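Hand-held grippers teach robot arms to tidy a table

2022-09-24

Great news from the robotics lab at Wudunholm, where the Plasgate project has its first full set of results, and they're a ripper! The team wanted to know if a robot arm could learn everyday table jobs from people using a hand-held gripper, with no arm in the room at all. After training on 3000 short demonstrations, the arm finished 178 of its test runs without help.
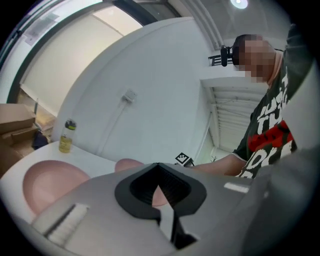
A Plasgate session, with pink discs and a marker cube on the table.

Recording began in January. People simply pick up the gripper and get on with the job, and the wide-angle view from the tool becomes the training data (no programming, no joysticks). New demonstrators needed 9 minutes of practice before their recordings were good enough to keep, and 80 of them have now had a go.

What really thrilled the group was how well the method travelled. The same model was tried at the partner lab in Oltau, on a different arm and under different lights, and it coped beautifully with the change. Soft and slippery items are next on the list.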